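Olano Bench Clock Kit
Section 4: Before You Solder Anything 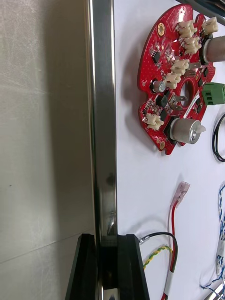 You have reached the section most people skip, and we know this from the mail. Zbigniew Zieliński reads every letter that comes to the Olano repair desk, and a good share of them describe a clock that ran beautifully until someone put the lid on. Steps 1 to 6 take an evening. Skipping them takes longer.

What you need

Soldering iron, set between "warm" and "regret"
Thin rosin-core solder
Side cutters
A saucer for small screws
Reading glasses, if you own them and are pretending you don't

Setting up the bench

1. Clear a space you will not need back before breakfast. Kitchen tables are allowed. Kitchen tables with dinner on them are not.

2. Put the iron on the side of your writing hand, with the cord running away from you. If the cord has to cross your lap, move the chair.

3. Open the parts bag over the saucer. The crystal is the small shiny can with two legs, and it can roll under a refrigerator faster than you can say its name.

Note: Spare crystals are sold separately. Ask for the Triltimel pack, which also has the fuse you are going to want later.

4. Touch something metal and grounded before you handle the chips. Yes, every time you come back from the kitchen.

CAUTION: The tip of the iron reaches 400 degrees Celsius. It looks exactly the same when it is cold. Assume the worst and pick it up by the handle.

Fitting the parts

5. Start with the resistors, which are low and forgiving. Bend the legs, push them through, and spread them slightly so they stay put when you flip the board. Resistors work either way around. Enjoy this, as it is the last part in the kit with such an easy temperament.

6. Fit the 32 indicator lights. The long leg goes in the hole marked with a plus sign. Solder one leg of each, turn the board over, and look along the row from the side. If any of them lean, reheat that leg and straighten it now. Saodah Lau, who drew the board, says a crooked light will bother you for years, and hers has.

Note: Kits packed before August have the plus signs printed under the lights instead of beside them. Check before you cover them up. We are sorry about this and have spoken to the printer.

7. Trim the legs. Hold each one as you cut it. An untended leg will cross the room and be found later by a bare foot.

8. Leave the display socket for Section 5. It will look lonely. Leave it anyway.

First power test

9. Plug in the Mofokeng adapter supplied with the kit. The drawer full of other adapters that happen to fit is a separate hobby.

10. Wait 3 seconds. All the lights should come on together, then go out one at a time from the left.

If nothing lights, unplug the adapter and check that the chip's notch matches the notch on the drawing. It probably doesn't.

If only half of them light, look for a solder bridge near the fuse holder.

If you smell something, unplug first and investigate second.

WARNING: Do not connect the battery during this test. The charging circuit is not finished until Section 6, and it has no way of telling you so politely.

When the test passes, unplug the adapter and go on to Section 5, Fitting the Display.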